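Old wireless pad on the PC: dongle, Bluetooth or just give up and go wired?

Darcombe Community Boards > PC Gaming > Controllers and Peripherals

yawen_kwan
Posted 5 July 2024

Hi all, hoping for some friendly advice before I spend money I don't need to. I've got a Nolta wireless pad that came with a console my brother no longer uses, and it's a lovely thing to hold, nice and chunky with proper travel on the triggers. I'd like to use it on my PC for couch racing games and the odd platformer when the kids are in bed.

Over Bluetooth it pairs first go, the buttons all map correctly, and then every so often the left stick "holds" for a moment, so my car keeps turning into the wall after I've let go. Plug in a cable and it behaves perfectly. The PC lives under the TV in a timber cabinet, and I sit on the other side of the lounge room, so the cable isn't much fun with people walking through.

The Isah dongle is $110 at my local shop, which feels like a lot for something the size of my thumbnail. Is it worth it, or am I missing a setting?
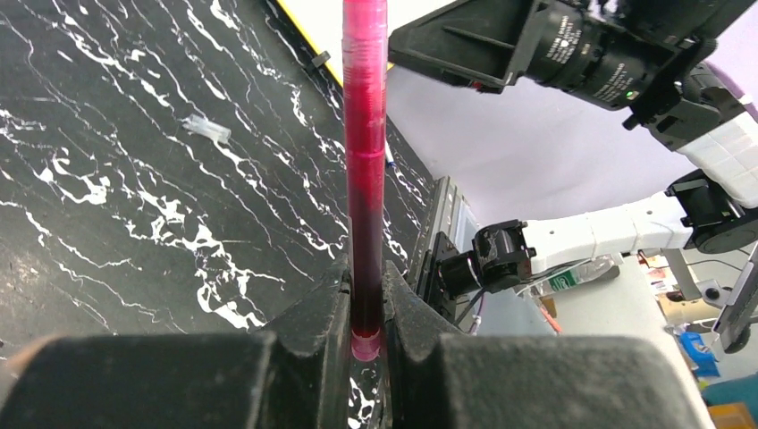

I should add that I've already done the firmware update, swapped the batteries for fresh ones and turned off the power saving option in Device Manager. No change from any of it, although the light on the front does seem a bit brighter now, which was nice.

sugeng_w
Welcome! I had exactly this with a different pad, and in my case the cabinet was the culprit. Bluetooth aerials on the back of a desktop are pretty feeble at the best of times, and yours is tucked behind a metal case, inside a cupboard, with the pad off on the far side of the room. Before you buy anything, try opening the cabinet door for an evening and see if the sticking goes away. If it does, a cheap USB extension lead and a little Bluetooth adapter stuck on top of the cabinet will sort you out for the price of a couple of coffees.

Omolara B
Sorry Sugeng, I'm going to disagree a bit, with love. I went down the extension lead road and spent a whole weekend moving adapters around the room like I was hunting for TV reception in 1988. It got better, but it was never right, and the second I put my headphones on it all fell over again. Two Bluetooth things at once is where it really comes unstuck. I bought the Isah dongle in April and haven't thought about it since, and for me that was worth the money.

sugeng_w
Fair enough, and I did forget about headphones. Ya-wen, are you using any?

yawen_kwan
I am! Bluetooth ones, so I don't wake the little one. I hadn't even thought of them as part of the problem. I'll try a night without them and a night with the cabinet open, and report back like a good scientist. 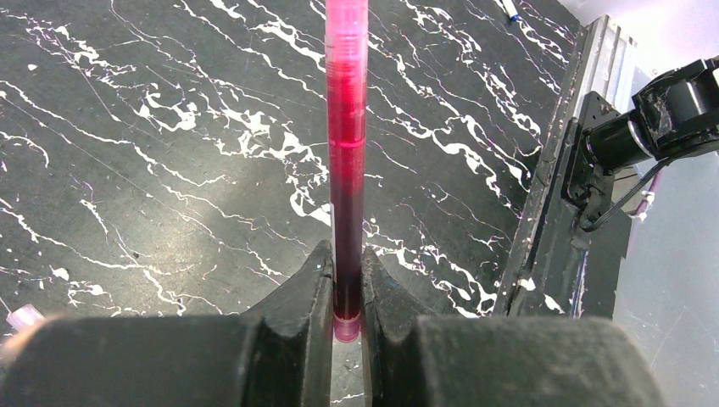

My brother reckons he might still have the original dongle in a box somewhere at Mum's place too, but that could take until Christmas to find, knowing the state of her garage.

Amarachi_O
Jumping in on the dongle question. If he does find it, check it's the second version. The first one is longer and sticks out quite a way, and I could never get it to stay connected after the PC went to sleep. You had to pull it out and put it back in every single time. Mine ended up in a drawer.

One more thing to try that costs nothing: remove the pad from your Bluetooth list completely, restart, and pair it again with the headphones switched off. I had mine paired twice under slightly different names, and the PC seemed to be arguing with itself over which one to listen to.

yaqin.tang
Am I the only one here who'd just stay wired? I bought a long braided cable from Stidau for $19, ran it along the skirting board and behind the couch, and it comes up beside the armrest. Nobody trips on it, there's no charging, no lag, no pairing. I play fighting games, so I'm fussier than most about lag, I'll admit that. But even for racing I think you'd feel the difference.

Omolara B
I honour your commitment to the cable, Yaqin, but I have a Labrador puppy. It wouldn't last a week in my house.

yaqin.tang
Okay, the puppy wins that one.

yawen_kwan
Back with results! Cabinet open, headphones on: still sticking, maybe a little less. Cabinet closed, headphones off: almost perfect, one wobble in a full evening of racing. Then I did what Amarachi said and found that yes, I had the pad in there twice as well, so I cleared both out and paired it fresh. Both on together is now quite playable, though it still catches now and then on a long corner.

I think I'll do Yaqin's trick along the skirting board, but for the headphones, with a plain extension lead, and leave the pad on Bluetooth. If that annoys me I'll go and buy the dongle and Omolara can say she told me so.

Omolara B
I've got it typed up ready to go :)

sugeng_w
Good result. Put the adapter on top of the cabinet anyway, though. I still say it'll help with those long corners.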